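The Parcel Shelf, and How It Got Full

July again, and the parcel season has opened in our house. My cousin Anitha Pinto moved to Drakedberg two winters ago and has decided, on no evidence, that nobody in Drakedberg can buy a decent biscuit. She said so once on the phone. I should have let it pass. I said I'd send a few bits, and have been sending bits ever since.

I was brought up by people who could pack. My mother once got a pressure cooker, a sari and a jar of lime pickle into a box meant for boots, and the only thing that suffered was the boots, which had nowhere to live afterwards. I did not inherit this. My first parcel weighed more than the dog and cost 60 pounds to send, for goods worth perhaps a third of that. Anitha rang to thank me for the biscuit crumbs.

So there are now Rules. They are written on the back of a Jokelon calendar, inside the larder door, and Sreekumar, who has to live with them, has added remarks in pencil.

Rule one is no glass. Sreekumar Kurup is a mild man but he will not hear chutney mentioned within ten feet of a parcel. He spent an evening with a hairdryer and a returned copy of a customs form, trying to work out which of us had written "misc. sauce".

Rule two is the box comes first. I used to gather everything on the bed and then go looking for a box to suit, and that is how you end up posting half a kilo of tea in something built for a television. Now I pick the box and stop when it's full. I mean to stop when it's full. There is a roll of Elow tape in the drawer that knows otherwise.

Rule three is nothing that smells. This was brought in after the Kartha soap, which is lovely soap, and which went 2,000 miles tucked in beside the banana chips. Anitha ate them anyway. She said it was like snacking in a florist's.
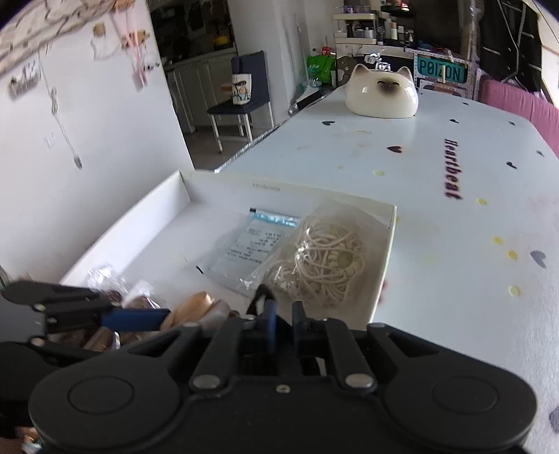

My trouble is always the middle of the job. The first things go in with great confidence and then I stand about, moving one packet from side to side as though it might get smaller. A shallow white box is the worst for it, with low walls that hide nothing. You get the little wrapped brown things heaped up at the left, a flat see-through packet lying crooked near the centre, and a plastic bag of tangled cream cord over on the right, on top of the packet, and there is still a stretch of cardboard looking at you. My mother would have had a frying pan in there by now.

Sreekumar's view is that gaps are what newspaper is for. Mine is that a gap is a packet of biscuits you haven't bought yet. We have had this conversation 7 times this year, and he has taken to leaving the newspaper on the table, folded, without comment.

Anitha rang last night, by the way. The shop at the end of her road has started selling the biscuits. She would still like the chips.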